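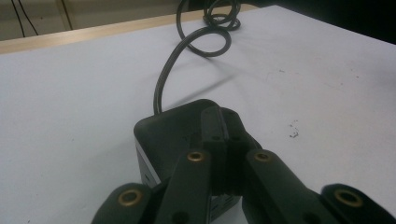
A black box on a white table.

The Lougher Crossword

I inherited a crossword from my father. I don't mean a book of them, I mean the job. He'd been setting the puzzle for the Davavville Lougher since before I could read, and when he died the paper ran the same one two weeks in a row and then phoned me, of all people. I fix dental equipment! I can barely spell "rhythm" (I had to look it up just now).

But Signe Dahlgren at the paper had a way of asking where you found you'd already said yes. She sent over his folder that afternoon. Puzzle 2905 was in there, the grid all filled in with his square little capitals, and under it a list of clues that stopped dead at 17 across.

So my first job was finishing that one. I figured it would take an evening.

It took eleven days. The answers were there, mind you, I only had to write the clues, and I still sat there until two in the morning over OTTER. Everything I came up with was either insulting or impossible. "River animal" — well, sure. My father would have done something with it. He once clued my mother's name as "She who left the gate open," and she didn't talk to him until Thanksgiving.

I got through it by pretending to be him, more or less. I drank his awful tea. I wore the green cardigan. By the second week I had clues for everything except 23 down, and 23 down was WONDBERG.
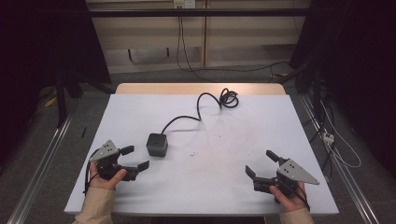
23 Down

You try looking up Wondberg. It isn't in the atlas, it isn't in the dictionary, and the librarian gave me a very kind look and asked if I'd meant Wonderbread. I thought it might be a slip, but he was so careful, and all the crossings worked. O from OTTER, G from GINGER. He'd built that whole corner to fit it in.

I went through his address book. I went through his coat pockets, and I'm not going to tell you what's in a dead man's coat pockets except that it's mostly receipts and it will flatten you. One was from a place called Zarnum, for a bowl of soup and two spoons. It had no date on it, but the ink had nearly gone, and he'd kept it in the good coat, the one he wore to weddings.

Two spoons, though. My mother hated soup.

I called Signe and asked if I could swap out the word. She said I could do what I liked, it was my puzzle now, only he'd told her once that he had one he'd been saving. She didn't know what that meant. She had to go, the printer was on the other line.

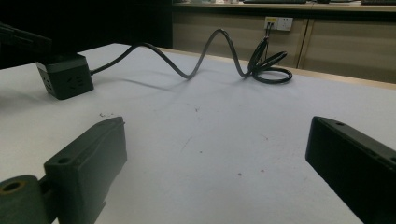 Specks on white.

In the end I wrote the only clue I could stand behind. "Ask my father (8)." It ran in November, on the back page next to the tire ads, and I waited for the complaints.

There were 313 people taking the Lougher by mail then, and almost all of them let it go by without a word. I got a postcard about OTTER (too easy). I got a long letter about the tires, which I passed along. Then one evening, right as I was draining the potatoes, the phone rang, and it was a woman who wanted to know if I was the daughter. I said I was. She said she'd finished the whole thing in pen.

"Even 23 down?" I said.

"That was the first one I put in," she said, and then neither of us said anything for a bit, and I turned off the stove.
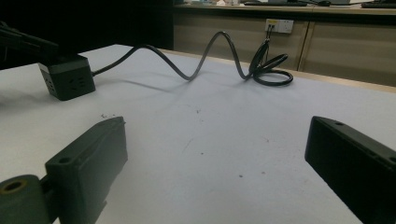

Kirsten Toft was her name, and she said Wondberg was a hill. It wasn't much of one, and it wasn't called that by anybody else. They'd made it up the summer they were nineteen, her and my father, sitting on top of it with a newspaper and one pencil between them, trying to get a word to fit.

"It didn't fit," she said. "He told me he'd make it fit someday. I've been doing that puzzle every week since."

I asked if she liked soup. She laughed so hard she had to put the phone down, and I could hear her walking around the kitchen, and a dog, and a radio on low. I held on. The potatoes were going cold in the colander and I had 24 across to think about for next week.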